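Outubro, sexta, 16h25

Passei a tarde a montar a cozinha de brincar para o canto dos pequenos e, confesso, diverti-me mais do que devia. A Aisyah trouxe a caixa da Narik com as peças verde-menta (adoro aquela cor!) e eu fui experimentando arrumações na mesa branca até os olhos me doerem. O forninho fica à direita, disso já não saio — no outro lado tapava tudo o resto.

O prato redondo continua a parecer-me grande demais ao pé da tigela azul, mas o Essam gosta, diz que os miúdos enchem primeiro o maior. Veremos.
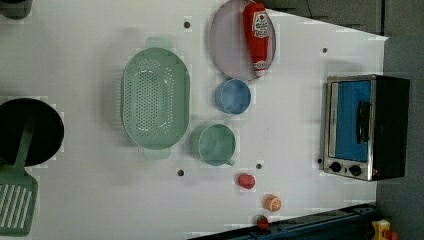 *Arrumação n.º 7: ketchup deitado no prato, escumadeira verde atravessada na frigideira preta.*

O escorredor oval ocupa imenso espaço com aquelas duas pegas, e estou tentada a passá-lo para a prateleira. A caneca fica, combina com ele e é a peça que toda a gente agarra. Da fruta gosto muito da rodela de citrino laranja, com os gomos à vista!

Para segunda: perguntar à Majali se ainda têm pratos mais pequenos (orçamento: 25 euros, nem mais um), lavar as peças todas e etiquetar a caixa. A Aisyah quer também uma toalha, eu nem por isso — a mesa branca faz sobressair as cores. Falta decidir onde guardamos o ketchup.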